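4.3 Descaling the Kadard 434

Run the descaling cycle when the DESCALE light comes on, or every nine weeks in hard-water areas. The cycle uses 980 ml of solution and cannot be paused once the pump starts.

CAUTION: Do not use vinegar. It attacks the boiler seal.

1. Switch the machine off and let it cool.
2. Remove the water filter from the tank.
3. Pour one sachet of Isance descaler into the tank and fill to the upper mark with cold water.
4. Place an empty container under the brew head.
5. Hold CLEAN and STEAM together until both lights flash, then release.

Note: Small screws on the drip tray and brew head can loosen with vibration. Check them by hand before each cycle – do not overtighten.
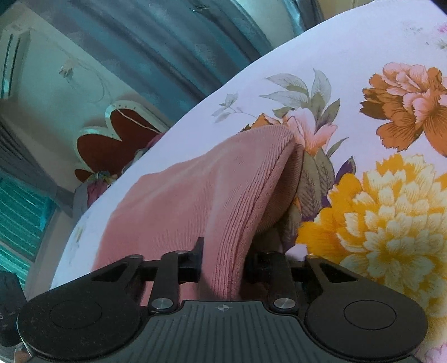

Rahimi, commenting on the online edition of this section, reports that the lights keep flashing after step 5 if the tank is not pushed fully home, and that reseating it starts the pump at once. The same applies to the older Sernia tank.

6. When the pump stops, rinse the tank and refill it with fresh water.
7. Press CLEAN once to start the rinse. Repeat if the water smells of descaler.
8. Refit the filter – arrow facing down – and wipe the outlet.

If the display shows error 154, see section 6.

Revised April 2022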